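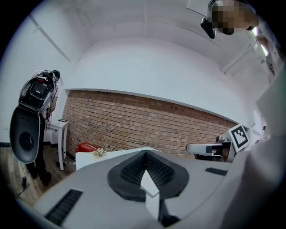

Farno hand-held gripper, black rubber pad and finger marker in view, second unit behind.

Farno gripper: long-term review

Our pair logged 328 recordings in the Gernine project before the first fault. The finger on one unit began to stick partway through its travel, and the software kept reporting a normal closing width. We lost 14 recordings before the mismatch showed up in playback.

The marker plate had worked loose on its screw and shifted under load. Retightening fixed the reading but left the sticking, which needed a new finger. Farno shipped one in April; the manual gives no torque value for the plate.

Grip on smooth parts is good. Weight is about 352 grams, tiring over a long session. Check the plate screw daily.

Rating: 3 out of 5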